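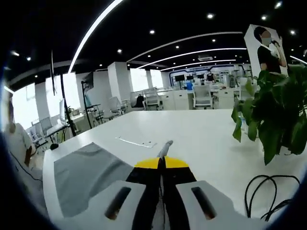 *최종 수정: 2월 · 수요일 반 강의노트*

# 사무공간 관리 실무 4강: 공용 테이블 상판의 정리와 닦기

## 4.1 적용 범위

본 강의는 개방형 사무실의 흰색 대형 상판을 대상으로 한다. 개인 책상, 회의실 테이블, 탕비실 조리대는 5강에서 다룬다. 실습 과제는 Lamton 사무동 평면을 기준으로 하며, 구역 번호는 배포한 도면을 따른다.

용어는 다음과 같이 통일한다.

- **상판**: 물건이 놓이는 수평면 전체. 모서리 곡면을 포함한다.
- **잔류물**: 작업 종료 후 남은 소형 물건. 띠 모양 조각, 종이, 마개 등.
- **상주물**: 정리 후에도 상판에 남는 것으로 대장에 등록된 물건. 화분이 대표적이다.
- **배선류**: 전원선, 통신선, 연장선 일체.

## 4.2 상판 위 물건의 분류

정리는 닦기 전에 끝낸다. 분류 기준은 크기가 아니라 처리 경로이다.

| 구분 | 보기 | 처리 |
|---|---|---|
| A. 잔류물 | 흰색 띠 모양 조각, 작은 검은색 물건 | 용도 확인 후 폐기 또는 소품함 |
| B. 배선류 | 검은색 케이블 고리 | 4.4절에 따라 정리 |
| C. 음용 용기 | 투명 플라스틱 물병 | 회수대로 이동 |
| D. 상주물 | 잎이 넓은 화분 | 위치 유지, 잎 아래 점검 |
| E. 안내물 | 흰색 판지 입간판 | 담당 부서 확인 전 이동 금지 |

A류에서 누락이 가장 많은 것은 상판과 색이 같은 물건이다. 흰 상판 위의 흰 띠나 흰 종이는 정면에서 내려다보면 윤곽이 거의 드러나지 않고 그림자로만 구분된다. 시선을 상판 높이 가까이 낮추고 조명 반대 방향에서 한 번 더 확인한다.

C류는 화분 잎 뒤에 들어가 있는 경우가 있다. 하트형의 넓은 잎이 상판까지 처지는 종은 잎을 손등으로 들어 올려 안쪽을 본다. 잎자루를 당기지 않는다.

## 4.3 천의 준비와 배치

실습용 천은 Bremico 회색 천으로 한다. 상판용과 바닥용을 혼용하지 않는다.

1. 천을 상판에 펼치고 먼 쪽 변을 상판의 긴 변과 나란히 맞춘다.
2. 접힌 선을 손바닥으로 눌러 편다. 대각선 방향의 접힘은 닦을 때 줄무늬를 남긴다.
3. 표면의 결을 확인한다. 같은 회색이라도 결이 누운 방향에 따라 밝은 면과 어두운 면으로 나뉘어 보인다. 오염으로 판정하려면 손으로 결을 쓸어 본 뒤 명암이 그대로인지 확인해야 한다.
4. 라벨이 달린 천은 라벨이 작업자 쪽으로 오도록 놓는다. 라벨 면으로 상판을 문지르지 않는다.
5. 천의 가장자리와 배선류 사이에 손 한 뼘의 간격을 둔다.

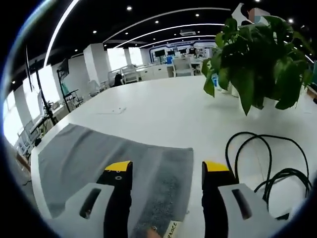 *그림 4-2. 흰 상판에 펼친 회색 천. 오른쪽은 엉킨 검은색 케이블.*

사용 후의 천은 80 mm 폭으로 접어 Fontes 수납함에 세워 넣는다. 젖은 천은 별도 건조대에 걸고 수납함에 넣지 않는다.

## 4.4 배선류의 정리

엉킨 케이블은 상판 위에서 풀지 않는 것이 원칙이다. 다만 양 끝이 기기에 연결되어 분리할 수 없을 때는 다음 순서를 따른다.

1. 매듭이 가장 굵은 지점을 찾는다.
2. 그 지점에서 바깥쪽으로 느슨한 고리부터 하나씩 펼친다.
3. 여러 겹으로 겹친 고리는 직경 100 mm 이상으로 다시 감는다. 그보다 작게 감으면 피복에 꺾임이 남는다.
4. 감은 고리는 Tilto 클립으로 고정한다. 상판 가장자리로 늘어뜨릴 때는 통로 반대편으로 내린다.

길이 2000 mm를 넘는 케이블은 8자 감기를 쓴다. 한 방향 원형 감기는 풀 때 비틀림이 누적된다.

## 4.5 닦기 순서

- 먼 쪽에서 가까운 쪽으로, 한 방향으로 닦는다.
- 화분 주변은 마지막에 닦는다. 잎에서 떨어진 먼지를 다시 퍼뜨리지 않기 위함이다.
- 상판 모서리의 곡면은 천을 감싸 쥐고 따로 닦는다.
- 세제는 천에 묻힌다. 상판에 직접 분사하면 배선류와 종이류에 닿는다.
- 근무자가 가까이 있는 시간대에는 해당 구역을 뒤로 미루고 점검표에 '보류'로 적는다.

## 4.6 점검표 작성

점검표 서식은 도면 54번 구역부터 적용한다. 구역마다 한 장을 쓰고, 앞면에는 분류 결과, 뒷면에는 미처리 항목을 적는다.

- 앞면: A~E류의 유무, 처리 경로, 처리 시각
- 뒷면: 용도 불명 물건의 위치와 색, 보류 사유
- E류는 이동하지 않았더라도 반드시 기재

용도 불명 물건에는 추정 명칭을 적지 않는다. '검은색, 원형, 소형'처럼 형태만 적고 확인 후 명칭을 추가한다.

## 과제

1. 배정된 구역의 상판 한 면을 4.2절 표에 따라 분류하고 점검표를 제출한다.
2. 같은 색 잔류물을 찾기 위한 조명 방향을 도면에 화살표로 표시한다.
3. 원형 감기와 8자 감기를 각각 실시하고 풀림 상태를 한 단락으로 비교한다.

제출은 다음 수업 시작 전까지, 종이 점검표 원본으로 한다.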